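Packing line automation – staff FAQ

Last updated 20/02/2020. More questions keep coming in, will add as we get to them.

Is my job going?
No. No one on the Breltex packing line is being let go because of the arms. Two shifts change shape, that's it. Valdis Sepp has the new rota, ask to see it.

So what changes for me?
Less bagging by hand. More checking, more restocking, and some of you will be doing demonstrations. Pay grade stays the same while you train, then gets reviewed in May.

What's a demonstration?
You do the task with a hand-held gripper, the arm learns from the recording. One grasp, one release, log it, go again. We've got 1,214 good ones so far and need 2,717 before the arm goes near the real line.

Where does it happen?
Upstairs in the office for now, on the white tables. Moves down to the Vasiliu unit once the floor there is marked out.
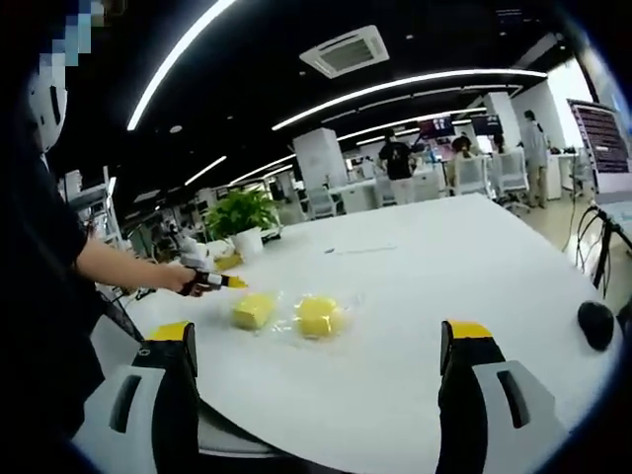
Bagged sponges on the table, gripper open.

Why sponges?
Soft stuff is what we pack most. Also the bag is the hard part – it's clear, it crinkles, it catches the light. Hard items come later with the Fotirus order.

Do I need to be good with computers?
Nope. If you can use the stock scanner you can do this. Training is 17 short sessions, all in paid hours, none of them at home.

I squeeze too hard / too slow / drop things. Problem?
Go at your normal pace. Dropped one? Mark it as a miss and carry on. Don't delete it, we want the misses too. 372 logged already so your in good company.

Am I being timed?
Session length is recorded, yes. It doesn't go to your line manager and it isn't used for bonuses. This was agreed in writing with the Jemar reps, copy on the noticeboard by the lockers.

My wrist hurts after a session.
Stop. Tell whoever is running it. Max 40 minutes then a break, and thats a rule.

Can I say no?
Yes, to demonstrations. Checking and restocking are part of the new rota so those apply to everybody on packing.

Who do I ask about something not on here?
Valdis, first floor, or drop a note in the box. Replies go up on this page.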